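Notice of Correction to the Hiebert Register

Issued by the Office of Lost Streets, 8 January 2026

Residents of Hiebert are advised that Claltirel Street, which was reported missing in June, has been located. It was found on page 142 of the old register, between a drainage permit and a dog license, and is believed to have been there for 40 years.

The Office regrets that letters sent to the street during this period were returned. Households are asked to collect them in person. Lunch will be available at the front desk to those who must wait.
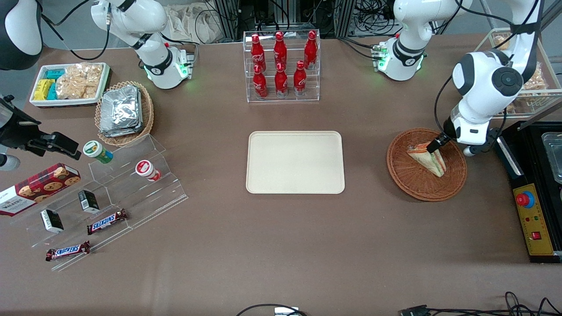 Statement of the Registrar

I, Garnet Kennedy, walked the length of the street on the morning it was restored. I recorded 29 houses, all with lamps lit. At the last door a woman asked me whether the war over the bridge toll had ended. I told her that the bridge had been sold. She thanked me, and asked that her taxes be figured from today.

I also recorded two children who were not in the register. They gave their names clearly and spelled them for me. I have entered them in ink.

Remaining Matters

Forko Lane is still missing. Any person who remembers walking there – or who receives mail from it – should write to the Office. The Registrar was born on Forko Lane and will read each letter herself.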